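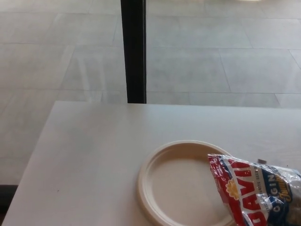

Ledmont Street Supper Goes Plastic-Free

Ledmont, Jan 22, 2025 - I'm so happy I finally get to share this one! Priser, my little catering supply shop, is providing all the tableware for the next Ledmont Street Supper, and there won't be a plastic fork in sight.

We're sending 2,223 paper plates (yes, I packed them myself) plus cups and napkins from our friends at Tedesco. Vilteck is lending over 100 folding tables, and serving starts at 2 and runs until 9.

Supper is free, but please bring a dish to share if you can - last October we ran out of pie very early. To sign up, stop by the Priser counter or call the shop.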